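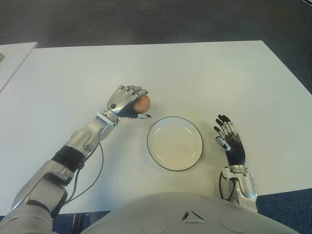
Teaching by Hand: Notes from the Rivov Bench
November 8, 2023

October was our first full month of remote control sessions at Rivov, and we had a blast! The task we picked sounds like nothing much. Pick up a piece of fruit with the left hand, put it on the plate, let go. One operator wears the Ikus gloves and headset and sees what the robot sees, and a second person sits at the laptop and marks each run as keep or toss.

We recorded 20 runs in our best afternoon and kept 18. The 2 we tossed were both slow starts, where the operator was still finding the fingers (it takes a few minutes before your own hand and the metal one feel like they belong together, and then suddenly it's great fun).

Small things we changed along the way: the table is now pushed closer to the torso, the fruit starts in a different spot each time, and we stop for a break after every block. Tired operators get jerky, and the jerks end up in the data.

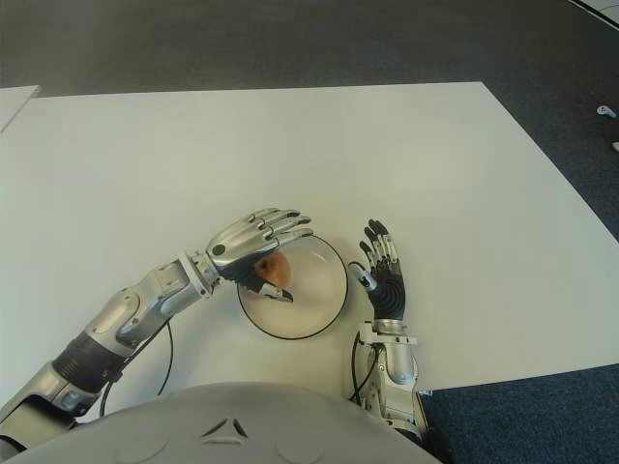 Letting go is the part I could talk about all day. Grabbing comes quickly to most new operators, but the release takes patience, and you can see why when the hand is right over the dish with the thumb tucked down inside the rim beside the fruit. Open too fast and the thumb can give the fruit a shove. We now ask people to relax the fingers first, move the thumb second, and lift straight up at the end. The Fullevach training scripts seem to like those slower endings too, and the playback looks so much calmer than what we had in the first week.

Next up is handing things from the left hand to the right, using the Wang task sheets. We have 2 operator slots open for it, and you don't need any robot background. If you've ever wanted to wave your arms around and call it work, reply to this newsletter and we'll find you an afternoon.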